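### 4.2 Transfer of skill in the basket workshops

The weaving of cane baskets in Matham is mostly a family trade. Of the 44 workshops which answered our survey, only eight had taken an apprentice from outside the household in the last two years. The owners explained this by the long time of learning: a beginner can close a simple base after some weeks, but the rim needs much more practice, and a bad rim spoils the whole basket.

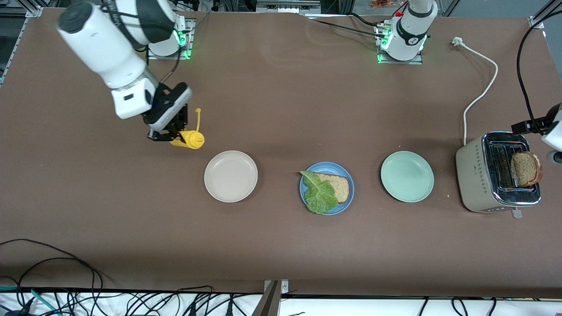

**Figure 2.** Work table with two arms, three plates and a toaster.

The workshops in Chege follow another way. There the cane is split and sorted at one common yard, and the weavers buy it ready for use. This makes the first months easier for a learner, although the older weavers complain that young people no longer know how to choose the material. Sales records for May list 1,499 baskets from both places together. Most of them were of the low, open type, which is sold at the weekly market and has changed very little in its form. The lidded type is made only to order, and we treat it separately in Section 5.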